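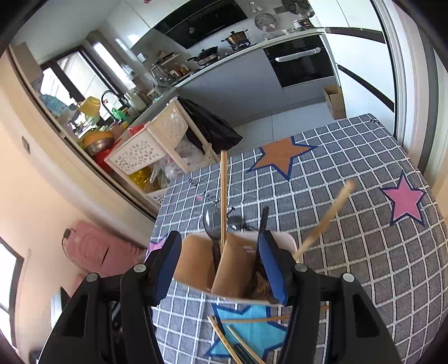
Chopsticks on the kitchen table, Tuesday

Bamboo or wooden chopsticks for everyday use?
Started by cirkemow_dan, 23 Sep 2025

cirkemow_dan wrote:
We eat noodles or rice most nights and I'm sick of the lacquered chopsticks we got as a wedding present. The colour is coming off the tips and I don't like the idea of swallowing it. I want plain ones that can handle a dishwasher. Is bamboo any better than ordinary wood? Budget is $16 for enough to feed 4.

lellness wrote:
Bamboo, no finish. Ours get washed every night and we replace the lot each April. They do go grey and a bit furry at the ends, and that's when they go in the compost.

Skakari wrote:
I'd disagree on bamboo. It splits along the grain if you leave it in the sink, and I've had splinters in my lip twice. Get a dense hardwood and rub it with food grade oil every couple of months. Mine are six years old.

lellness wrote:
Are yours going through the dishwasher though? He asked for dishwasher.

Skakari wrote:
No, by hand. It takes a minute.

Corina Ciobanu wrote:
The dishwasher is what wrecks them, whichever sort you buy. The heat dries the wood out and they warp. I had a set where no two would sit flat together after one winter. If you must use the machine, go stainless and put up with the slipping. The ones with grooves cut near the tips aren't bad with noodles but I still lose peanuts.

avram_77 wrote:
Stainless is horrible on the teeth. My kids won't touch them. Fibreglass ones are what the noodle place near my work uses and they go through a commercial washer all day. Bit heavier than wood, dull grey, not much to look at.

cirkemow_dan wrote:
Hadn't thought of fibreglass. Do they stain? We use a lot of turmeric.

avram_77 wrote:
The dark ones don't show it. I wouldn't get white.

Skakari wrote:
Still think you're overdoing it. Wash up four pairs by hand while the kettle boils, stand them tips up in a jar so they dry properly, done.

lellness wrote:
Agree with the tips up part. Lying them in a drawer damp is how you get mould, and I've chucked a few pairs that way.

cirkemow_dan wrote:
Right, I'll get fibreglass for the weeknights and try one hardwood pair for myself, washed by hand. Skakari, what oil do you use?

Skakari wrote:
Food grade mineral oil from the hardware shop, same bottle I use on the chopping board. Wipe it on, leave overnight, wipe off the extra. Don't use olive oil, it goes rancid.

2,294 views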